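The Hand-Held Gripper Will Not Fold Your Laundry

I have now heard the same pitch in three different shared workshops. You build a pair of grippers for your own hands, you do chores with them for a few weekends, and the recordings teach a cheap arm to do the chores for you. Shuzhen Zou gave me the friendliest version in August, and I went along to see her group at Mumora try it. 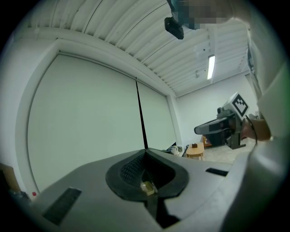
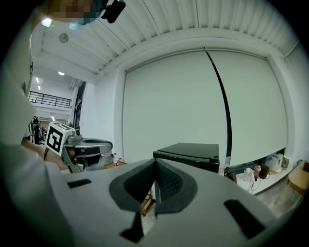
Hand-held grippers and their markers at Mumora.

I like the people and I like the work. Building a gripper body that sits well in the hand is a good project, and anyone who gets through it will learn plenty about tolerances and cable routing. My quarrel is with the word "home." The plan calls for 200 recordings of a single task, in a single room, under the same lights. Shuzhen thinks 4,000 would be needed before the thing could cope with somebody else's kitchen. I have a job. So does she.

Donal Madigan, who has built more of these than I have, told me I was missing the point, that people said the same about 3D printers. Well, yes, they did. I own one. It has made 14 brackets and a great many replacements for its own parts.

What bothers me is where the hours go. Every home builder I talk to counts the price of the motors and leaves out the evenings spent redoing a take that went wrong. Put in 20 evenings and you could have learned to weld. If the Mumora group wants to impress me, they can take the finished arm to a house none of them has ever been in and let it clear the table. I'll bring the dishes, and they will be old ones.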